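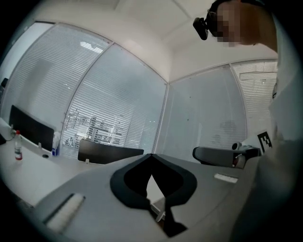 When should a gripper's finger pads be replaced? At the first visible wear, and always as a pair, according to Silvan Wyss, who writes the handling rules for hand-held grippers at Trorness.

Wyss took over the rules in January. The old version ran to 30 pages, and he says most operators had read two of them. "They knew the page on charging and the page on who to call," he said. "The rest was in a drawer."

The new one is shorter. Each tool gets a check before a session: pads, marker, screws, lens. A marker with a lifted corner is replaced, never taped down. Anyone in the room can stop a recording and doesn't have to say why.

Consent took longer to write. Trorness blurs faces before files leave the building, but Wyss wanted people asked first as well. "Blurring is something we do afterward," he said. "Asking is a separate step and it has its own form."

He went through 1,604 session logs before setting the rule on breaks. The usual fault was a missing entry for a pad change, and the late entries were mostly from the end of long shifts. Operators now stop after 30 minutes.

Femlow, which shares the tools, has adopted the checks but kept its own break times. Wyss doesn't mind. "I'd like the logs to match, though. Right now we write the time first and they write the tool number first, and somebody has to sort that out by hand."

The next revision will cover storage and cleaning.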